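Up at 7 again, coffee in hand before I was properly awake, and straight down to the kitchen table (our fake kitchen, I mean, the one in the back room at Vivis). We're still collecting for the Grola set and the target was 62 good episodes by the end of the day, which sounded fine to me at breakfast and much less fine by lunch!

I spent the first hour on the arm itself, just driving it slowly over the mat to get my hand back in. I always forget how touchy the wrist is after a couple of days off.

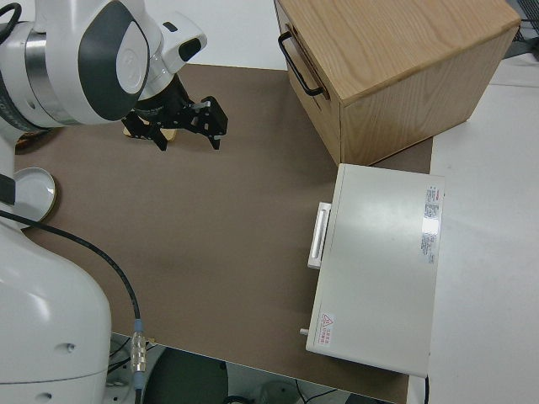

Slow laps over the brown mat, with the wooden box and the white case for company.

After that it was plates. Plates, plates, plates. Eifion Griffiths wrote the task list this time and he wants the rack done with every starting position we can think of, so between episodes I shuffle things, type the prompt again, and off we go. The pink mug and the teal one got swapped on the tree so many times I dreamed up names for them.
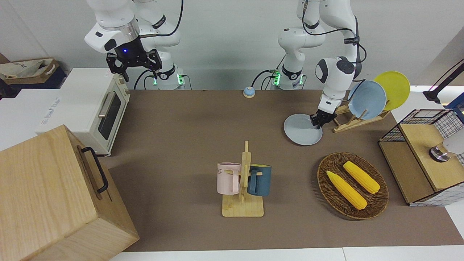

I threw out 10 episodes before lunch, mostly my own fault. If I pause too long over a grasp, the model learns to pause too, and Eifion spots it right away when he plays them back (he has a terrible sigh for it). The trick is to decide where you're going before you start the recording, and then commit, even if it's a little ugly.

By mid afternoon I'd found some kind of rhythm and did 17 in a row without a retake, my best run since January. I may have cheered out loud.

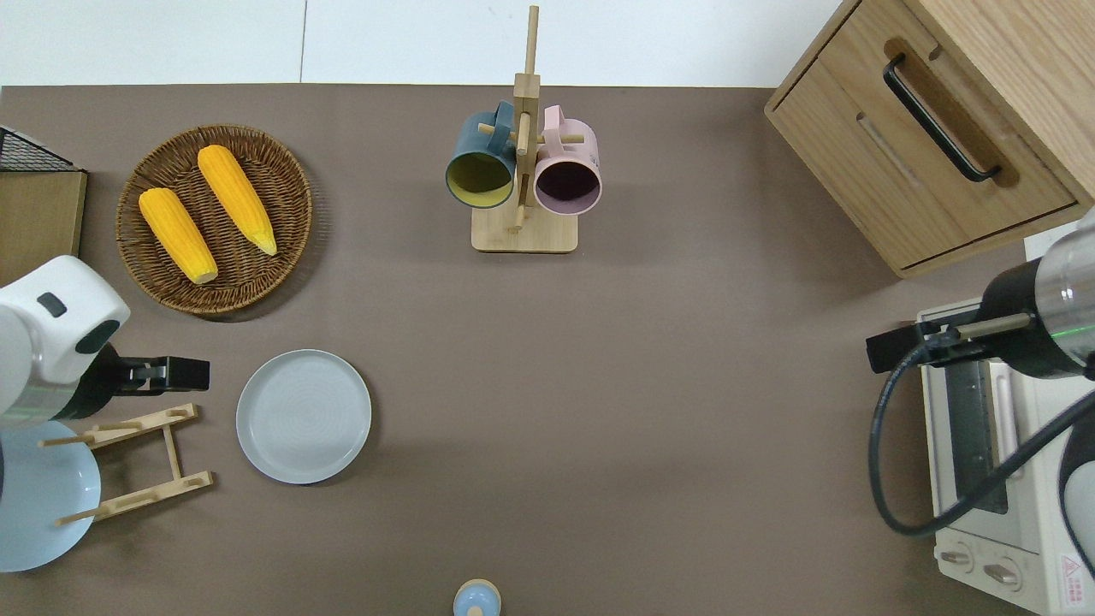 Gray plate on the table, corn in its tray, both grippers in view.

Finished on 62 exactly, then had noodles and complained about my shoulders. Tomorrow is the Bavel list, all mugs, and I still have to label today's lot before Eifion gets in.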